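Facilities Support Desk — Arnell Building
Ticket 584: Power strip at work table, intermittent loss of power
Category: Electrical accessories, portable
Priority: Normal
Status: Closed, with follow-up actions
Opened: 08/07/2024

Summary of request

The requesting department reports that equipment connected to a white power strip in Room 620 loses power without warning and recovers after the plug is pressed down. The strip has three light-blue socket panels and a small switch area at one end. The department asks whether the strip may remain in service and, if not, how soon a replacement can be provided.

Attachments: four, all taken at the work table.

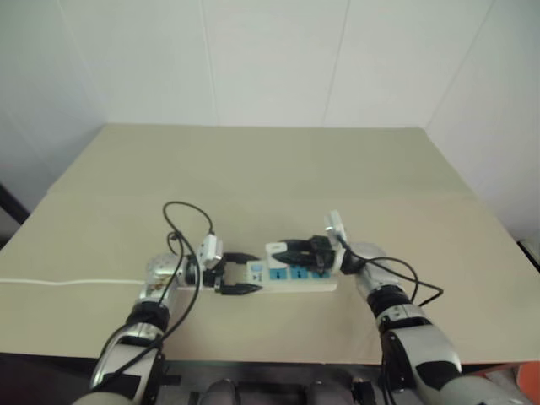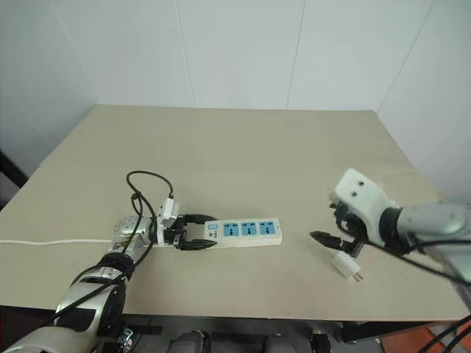
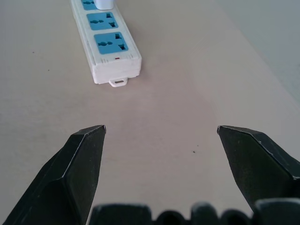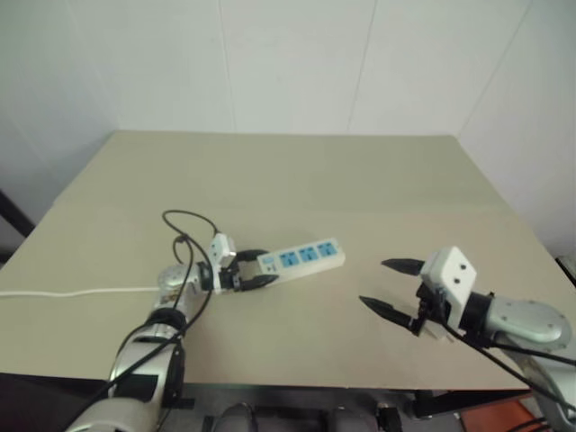 Information supplied by the department

The strip was issued to the room at the beginning of the summer term. It is normally used for a desk lamp and a battery charger. Neither item is a heating appliance, and their combined load is well below the rating printed on the underside of the strip.

The interruption was first noticed with the charger. Its display went dark and came back when the plug was adjusted. The department then connected the desk lamp in its place, and the lamp behaved in the same manner. The reporting staff did not record which socket was in use on the first occasion. They believe that it was the one farthest from the switch.

No burning smell, discoloration or sound has been reported. The room breaker has not tripped.

Initial response from the Support Desk

The department was asked to take the following steps before a visit was arranged:

Switch off the strip and disconnect all items from it.
Remove the strip's own plug from the wall outlet.
Leave the strip on the table, label it "Do not use" and inform other users of the room.
Confirm whether the wall outlet supplies power normally to another device.

The department was also reminded that a plug must not be held, wedged or taped in position to maintain contact. A socket that requires pressure is to be treated as defective, regardless of how well the connected equipment appears to run.

Reply from the department

All four steps were completed. The wall outlet was checked with the desk lamp, which remained on for 20 minutes with no interruption. The department noted that a second strip of the same type is kept in the storage cabinet and asked whether it could be used in the meantime.

The Support Desk replied that the second strip could be used only after inspection, as both had been issued from the same delivery. The department agreed to wait.

Site visit: findings

1. Wall outlet

Tested at the outlet with a plug-in tester. Polarity and ground were correct. Contact tension was good. No fault found.

2. Power cord

Examined by hand along its full length with the strip disconnected. No cuts, flattening or hard spots were found. The cord was flexed at the point where it enters the housing while continuity was measured, and the reading remained steady. The cord was excluded as the source of the fault.

3. Switch

Operated repeatedly with a meter attached. The switch opened and closed cleanly each time. The technician observed that its travel is short and that it is possible to leave it between positions if it is pressed lightly. This was noted as a matter of use and was not considered the cause of the reported failure.

4. Sockets

Each socket was tested separately with a standard test plug. The socket nearest the switch held the plug firmly. The middle socket also held the plug firmly. The socket at the opposite end released the plug under slight sideways pressure, and the meter showed an open circuit whenever the plug was tilted toward the end of the strip. The result was repeated with a second test plug.

5. Housing

No cracks or signs of heat. The screws on the underside were in place and had not been disturbed. The housing was not opened. Portable strips of this class are replaced and are not repaired on site.

Conclusion of technician

Loose contacts in the end socket. The fault is consistent with wear from frequent insertion and removal. The manufacturer's sheet supplied with the Butent strip gives a contact life of 3,000 insertions per socket. The department estimates that the end socket has been used far more often than the other two, since it is the easiest to reach from the front of the table, but no usage record exists and the number of insertions cannot be established.

Action taken

The strip was withdrawn from service, tagged and removed from the room.

The second strip was taken from the storage cabinet and tested in the same way. All sockets held the plug firmly and the meter reading remained steady in each. It was released to the department for use at the same table.

A replacement for the storage cabinet was ordered through Skuketti. Delivery will be made to the Arnell Building front office — the department does not need to submit a separate request.

Further question from the department

The department asked whether the middle and near sockets of the withdrawn strip could be kept in use with the end socket covered. The request was declined. A strip with one defective socket is withdrawn as a unit. Covers supplied for child safety are not accepted as a means of isolating a fault.

The department also asked whether the table could be fitted with a fixed outlet. This falls outside the scope of the present ticket. A minor works form should be sent to the Huet office with a sketch of the room showing the position of the table and the nearest wall outlet. Departments should allow for the usual review period before any date can be offered.

Guidance issued to the room

The following guidance was sent to the department in writing and may be posted near the table:

Place the strip flat on the table with the full length supported.
Hold the body of the strip steady with one hand when inserting or removing a plug.
Pull the plug straight out by its body. Do not pull on the cord and do not rock the plug from side to side.
Use the sockets in turn where plugs are changed often.
Press the switch fully to one side or the other.
Keep the cord clear of the table legs and of any path where people walk.
Do not connect one strip to another.
Report any loose socket on the day it is noticed.

Ticket log

Request received and logged. Attachments accepted.
Isolation instructions sent to department.
Department confirmed isolation and outlet check.
Visit completed. Strip withdrawn. Second strip tested and released.
Replacement ordered.
Department confirmed that the lamp and charger are both working normally on the second strip.
Replacement received at front office and passed to the department for storage.
Ticket closed.

Follow-up actions

Support Desk: inspect the other strips from the same delivery held in the Arnell Building and record the result against each room. Any strip with a loose socket is to be withdrawn on the spot.

Department: begin a simple log of plug changes at the table, to be kept with the strip. A single sheet is sufficient.

Purchasing: confirm with Skuketti whether a strip with a higher contact rating is available at the next order.

If the fault returns, please reply to this ticket within the month of August and it will be reopened under the same number. After that period, a new request should be submitted through the Facilities page, quoting ticket 584 in the description field.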